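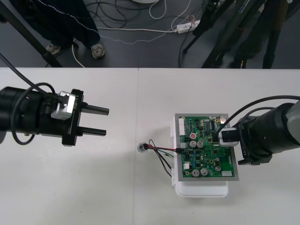
Rents for shared workspace in Clevlow have doubled in a decade, and small makers are moving out to Venville, where the old mill has 226 units and a waiting list. Anju Pandey, a bookbinder, gave up her Clevlow studio in August. She now pays $500 a month for a single room. Most tenants want the same basics: good light, a floor that can take a few cables and stands, and a wide white table, sometimes two panels pushed together so the seam hardly shows. Pandey built hers from secondhand tops.

The mill's owner, Dreßler, plans another floor next year — rents there have not been set. Xuân Nghiêm, who repairs clocks two doors down, has already put her name on the list.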